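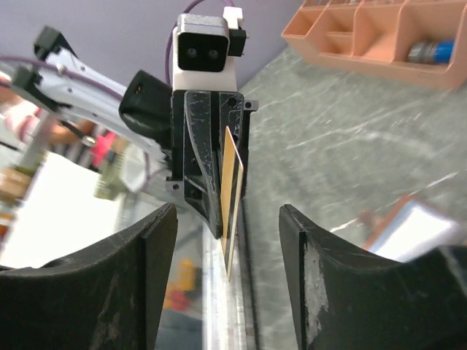 A gold-toned card with a dark stripe. Faustine Hamel tells clients to start with the cards.

Faustine Hamel has spent seven years helping people in Triltholm sort out their small belongings. She does not do garages or attics. Her work is wallets, desk drawers, medicine shelves and the bowl by the front door where everything ends up.

"People call me when they can't find an insurance card," she said. "They think they need a better wallet. Most of them have a perfectly good wallet with too much in it."

Hamel worked in the records office at Zalewska, a freight company, before going out on her own in May. That was in a year when she had two regular clients and kept the freight job on weekends. Now a half-day visit costs $200, and she limits herself to one household a day.

She begins every visit by asking for a clear work surface and good light. Then the wallet gets emptied. Bank cards go in one pile, IDs in another, and store cards in a third. Anything expired is cut up before lunch.

"I ask when you last used it. If you have to think, it goes in the drawer at home. It doesn't have to go in the trash, but you don't need to carry it."

Gift cards are harder. Hamel has clients write the balance and the date on a piece of masking tape and stick it to the back. A client last spring found money on a card from a hardware store that had changed its name to Gekorico years before. The store still took it.
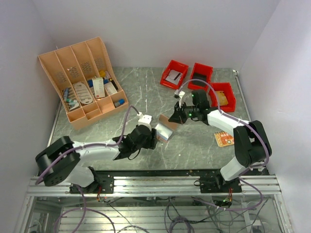

Small items need walls around them, Hamel said, and a flat drawer doesn't have any. She prefers an open desk organizer for things that get used every week. The peach-colored one at the back corner of the gray marble-patterned table has a tall section with four slanted compartments and a lower tray in front divided into smaller cells. Boxes and packages can stand in an organizer like that, and little vials and bottles can be kept together where you can see the caps. She suggests putting labels toward the front and leaving one cell free for whatever comes home in a pocket.

Hamel does not recommend buying anything before the sorting is finished. Dratum, the shop on the main street, carries several organizers she likes, but she has seen clients bring home three of them and fill all three with the same clutter.

"Sort first, then measure what's left," she said. "I've used muffin tins. I've used the lid of a shoebox." 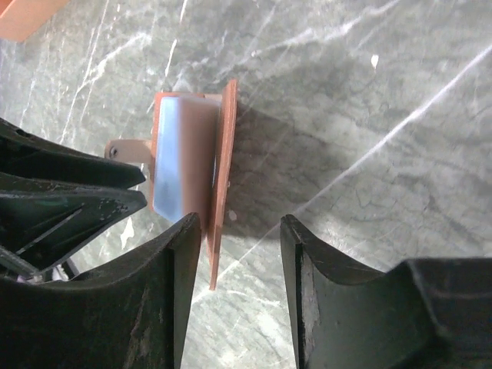
She is also firm about where the organizer goes. It should sit at the back of the surface, against a wall if possible, so there is room in front of it to put down mail or a cup of coffee. When it sits in the middle it gets moved, and once it has been moved a few times people stop putting things back in it.

Loose parts get their own rule. A screw or a little circuit board that belongs to something goes into a bag with the name of that thing written on it. If no one in the house can name it after a month, Hamel lets it go.
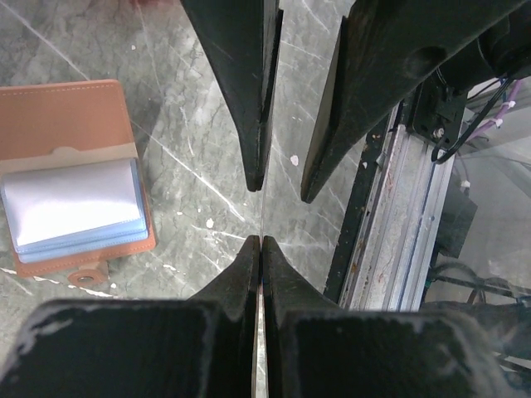 An open tan-orange leather card holder.

For everyday carrying, Hamel favors a plain card holder over a thick wallet. She tells people to put the card they use most in the easiest slot to reach and to keep the rest in the same order every day.

"You notice right away when one is missing," she said. "I left my bank card at a gas station once and knew it before I got back on the road."

Her next open visits are after the holidays. In the meantime, she asks new clients to save their receipts in an envelope and leave the rest of the mess as it is until she gets there.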